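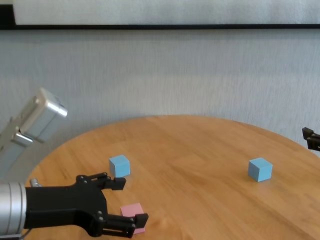

Left gripper at the pink cube, both blues still out on the table.

Home Forums Learning & Policies New Posts Search Log in
Lallside Robotics Boards
Thread: camera dropout during training, first real result
18 replies | 6 shares

**knurled_nut**
July 29, 2024

OK so I've been promising this write-up forever and I finally have something worth arguing over. The short version is that I hide camera views at random while the policy trains, so it can't get lazy and lean on one of them. We've got a chest view, a head view and the wrist views, and in every training batch each one has a chance of being swapped for plain gray. The policy never gets told which one is missing.

Test is simple. Pink cube and a pair of blue ones on the round table, two arms, and the job is to pick up the pink one and set it down between the blues. Then I black out the wrist cameras for the whole run and see what happens.

With dropout it finished 30 of 41 runs. Without dropout, same demos, same everything, it finished 2. I knew the plain one would be bad but wow. Mostly it would drive over to the pink cube just fine and then close too early and pinch air.

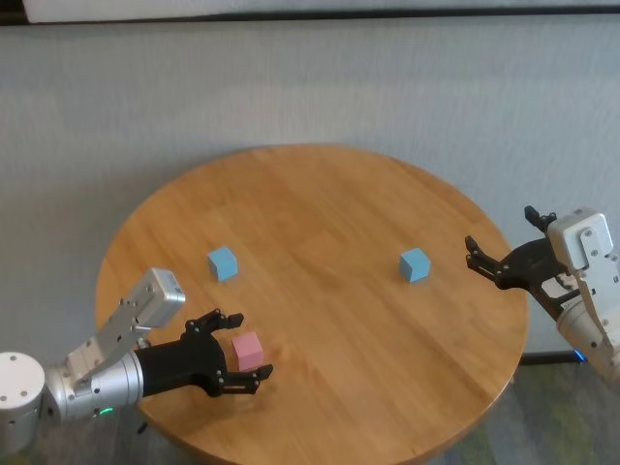
My guess at what's going on is that the plain policy gets the last bit of the reach almost entirely from the wrist. The head view is good enough to get close, but it never had to learn what "close enough to grab" looks like from up there. Once you take the wrist away during training now and then, it has to figure that out, and it does!

Code is a mess but I'll put it up when I've cleaned out the hard-coded paths. I based it on Pudier, so if you've got that running you only need to change the loader.

👍 14

**slowservo**

Nice gap. I don't buy the explanation yet though. Blacking out a camera is a thing your dropout policy has basically seen before and your plain policy has never seen in its life. Of course the plain one falls over. You could get that same result if the wrist view carried nothing useful at all, just from feeding the network garbage it doesn't recognize.

👍 9

**knurled_nut**

Yeah, fair, and I went back and forth on that. Gray during training, black at test, so it isn't the exact same input, but it's a flat image either way and I can see why you'd call that cheating. What would you want to see?

**slowservo**

Train one policy with no wrist input at all, from scratch, head and chest only. If it lands near your 30 then the information was in the other views all along and dropout is just a cheap way of getting at it. If it lands way lower, then you've got something more interesting, because having the wrist around part of the time is teaching it something.

**mira_k**

Jumping in because we did something like this at Sisodia with a single arm. The thing that got us was the opposite direction: how well does it do when every camera is ON? Ours got worse. It was sort of mediocre at everything, and for a real job I'd take the picky policy that works great with all its cameras plugged in.
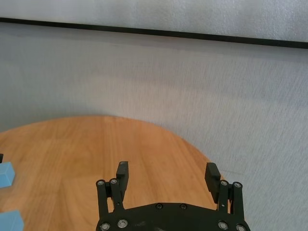
Also, what is the wrist view giving you before the grasp? On our setup it spent most of the approach looking at tabletop and wall, and the object only showed up properly near the end. So I'd try hiding the wrist only during the approach, and leaving it alone for the last stretch. Harsh Bhatia gave a talk at the Plarkasham workshop that leaned that way (hide views by phase instead of at random) and I've been meaning to try it ever since.

👍 6

**knurled_nut**

Ooh, I like the phase idea. It needs phase labels though, and I really don't want to sit there labeling demos by hand. Maybe gripper opening is a good enough stand-in?

On the everything-on question, I have it slightly worse too. Slower mostly — it hesitates over the cube before closing. I haven't run enough of those to put a number on it so I won't.

**slowservo**

Gripper opening won't help you on the approach, it's open the whole way. Use height above the table.

**knurled_nut**

Duh. Yes. Height. 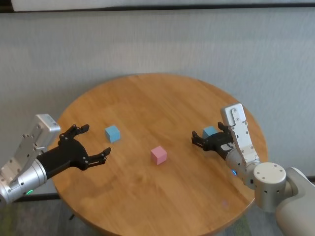
The other thing I want to sort out is the second arm. In this task the right one doesn't have a job, but the policy outputs actions for it anyway, and with the views hidden it likes to wander toward the blue cube on its side. I've been counting a run as failed if either blue gets shoved, so some of my misses are the right arm's fault and have nothing to do with the grasp. I should split those out before I claim much more.

**mira_k**

Please do. And how many seeds?

**knurled_nut**

2. I know, I know. More are cooking.

**slowservo**

Then I'm staying a grump until there are more. Run the no-wrist baseline first, it's the one that could sink the whole story.

👍 3

**knurled_nut**

Queued it just now. If it comes back at 30 I'll edit the title and you can gloat.

Reply Share Report Next thread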